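Home > Food & Drink > Kitchen > Reviews > Bednárik hand-crank pasta machine

Bednárik pasta machine review: slow, heavy and good at one thing

Feb 21, 2023

The Bednárik is a steel roller with a crank, a table clamp and two cutters, one for tagliatelle and one for something closer to spaghetti. I bought mine in November from Ister, the kitchen shop in Clinville, and have used it most weeks.

It weighs more than it looks. The clamp opens wide enough for a thick counter, but it needs a flat underside, and the rail under my counter got in the way. I moved to a table and had no more trouble.
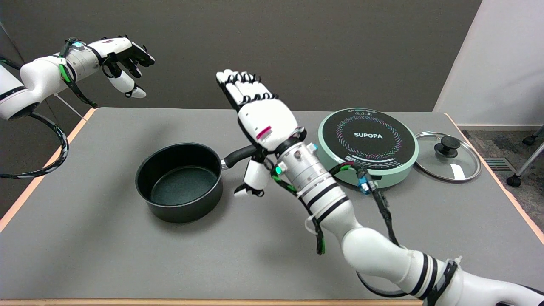

Two white robotic hands over a gray tabletop.

The rollers have seven settings. I stop at six for tagliatelle and go to seven only for ravioli. At seven a soft dough will tear, so keep it on the dry side - I use 16 ounces of flour to five eggs and leave it wrapped for half an hour. The sheets come out even from edge to edge, and that was never true of my old Proltell.

The wide cutter is excellent. The narrow one is not. Strands stick together in pairs unless the sheet has dried for ten minutes first, and even then I end up pulling some apart by hand.

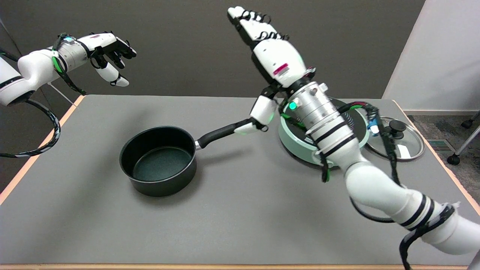 Cleaning is the usual business with these machines. No water, just a dry brush and a wooden skewer for the bits behind the scrapers. The scrapers on the Bednárik unscrew, so you can get at the dried flour properly. The Proltell had them riveted in place.

The crank handle is my main complaint. It slides into its socket with nothing to hold it there, and it drops out if you crank at an angle. A strip of tape on the shaft helped a little. The instruction sheet doesn't mention it.

If you mostly make flat noodles or filled pasta, I would buy it. For spaghetti, look at something else. Spare cutters are sold separately, and Ister had only the wide one in stock when I last asked.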